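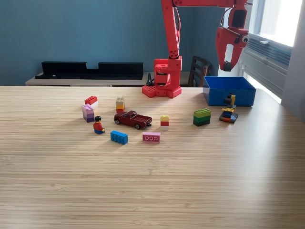
Figure 1. Arm, bin and toy set for the sorting exercise.

Handout 7: Pick and place into a bin
Introduction to Robotics, Gusbridge evening program

Read this before you come to the lab. Bring your notes from Handout 6, including your joint limits. You will need them in Part B.

Purpose
You will move toys from the table into the blue bin, first by hand control and then with a program your team writes. The arm is the same red one you used for the calibration lab. The objects are new. They differ in height, width and shape, and some of them will not tolerate a grip in the wrong place.

Terms used in this handout
Approach pose: the position of the gripper directly above an object, before it comes down.
Grasp pose: the position at which the fingers close.
Retreat: the move straight up after closing.
Drop pose: the position over the bin at which the fingers open.
Episode: one complete attempt, from home position back to home position, whether or not the toy ends up in the bin.

Part A. Hand control
Each team member records 30 episodes. Before each one, put the target toy somewhere within reach of the arm and turn it to a new angle. Leave the other toys on the table. Log the toy, the result and the cause of any miss. Use the codes from the lab sheet: S for slip, C for collision, N for no contact, D for dropped outside the bin.

Start with the brick stacks. A tall stack should be gripped low, below its middle, or the top bricks may pull off and leave the rest standing. If a stack comes apart, log it as S and press it back together in the same color order. The single bricks lying on their sides sit close to the table, so slow down for the last part of the descent. Stop immediately if a finger touches the wood.

Leave the minifigure and the pickup truck for last. Grip the minifigure across the torso. Grip the truck across its width. If you grip it along its length it can roll, and the episode will usually be a miss.

Part B. Programmed motion
Write a program that takes one object position and runs approach, grasp, retreat and drop in that order. Do not combine retreat and drop into a single move. The bin stands beside the base of the arm, and a diagonal path can catch the rim with whatever the fingers are holding.

Run your program 40 times on any three toys you choose. Use the same log format as in Part A.

The small brick build with the yellow upright is an optional target. It has parts sticking up, so a grasp from straight above needs some thought. Teams that try it should say in the report where they placed the fingers and why.

Lighting
The lab table gets strong light from the window side. Teams using the camera option should take their background image at the start of the session and again after any change in the daylight. A shadow next to a brick can be picked up as part of the brick. Last November several teams had thresholds that worked in the early session and failed in the later one.

Data
Upload your logs to the Didbridge folder under your team number. The shared set from earlier classes has 2,571 episodes and is in the same folder. You may use it to check your code but not as a substitute for your own runs. Keep failed episodes in the file.

Report
Two pages, one per team. Include a table of results by toy, a short account of your two most common failures, and the drop pose you settled on. State any change you made between Part A and Part B. Code goes in an appendix and does not count toward the page limit.

Due Saturday, July 2, 2022, by noon. The next handout covers placing objects in order, and uses the drop pose code from this one.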